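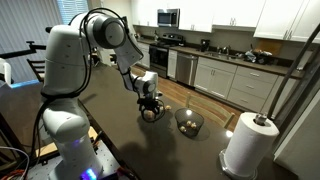

Forums > Kitchen & Dining > Counters and Storage

Search this forum Go

Mesh basket on a dark counter – does it scratch?

magsi_k
I keep small stuff in a black mesh basket on our dark countertop and slide it out of the way at dinner. I think the bottom is leaving marks. Felt pads, or a tray?

oakfloor40
Felt pads. A pack of 25 is cheap and you need four. Change them when they get grimy.

Shazia Kiani
Pads fall off a wire bottom, there's nothing flat to stick to. I cut a circle of shelf liner and tied it on with thread. Still there after 2 years.

oakfloor40
Mine haven't fallen off. Depends on the basket.

bristetti
Are you sure it's scratches? On dark stone I had gray lines that were metal rubbed off onto the surface. They came out with a soft cleaner. Try a corner first.

magsi_k
Stone is only on the back counter. Not sure what this one is. Will try a corner.

Shazia Kiani
Check your paper towel holder too. Mine gets dragged more than the basket does.

magsi_k
Cleaner took most of it off – two lines left, right where the towels go. Getting liner for both.

14 comments · 2 shares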